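Student robot club takes on the hardest inch of the computer

Masside — There are people who can fit a processor into a desktop computer without holding their breath, but not many of them belong to the robotics club at Grorley College. The club has therefore spent the spring term trying to get a robot to do it instead.

The project, called Au after the gold on the contacts, began in January with three members, a second-hand tower and a good deal of confidence. It now has eight members and a more modest outlook. The job sounds simple enough: pick up a processor from its holder, carry it across to the motherboard and lower it squarely into the socket. A person can learn this in an afternoon. The robot has been at it since the clocks went forward. 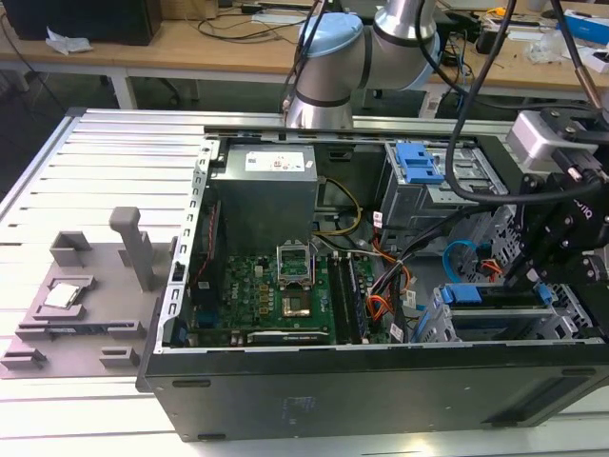

Much of the term went on the holder. Early versions were printed in the college workshop and gripped the chip so faithfully that the arm could not get it out again. The current one lets go when asked, a quality the club now looks for in all its equipment.

Next came the cables, which the written plan had dealt with in a single line. The club's logbook devotes 23 pages to them. Members considered stripping the tower bare to give the arm a clear run, but voted to leave the wiring in, on the grounds that real computers tend to have some.

By the end of April the club had logged 71 full attempts, and the notes beside them make good reading. "Nearly" appears a lot. So does "who moved the table?", a question to which the logbook offers no answer.
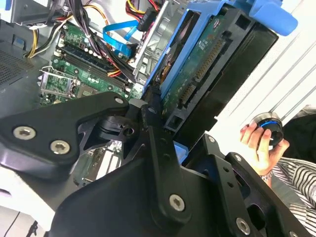

Close quarters: the arm, the inside of the tower and a helping hand at a club session.

The club will show its work at the Prerar student automation day in Masside in May, where teams are marked on accuracy, safety and how well they explain themselves. Members say they feel strongest on the third.

After that the plan is to move on to memory modules, which are longer, cheaper and only fit one way round. Doors open at 10am and entry is free. Visitors are asked not to lean on the tables.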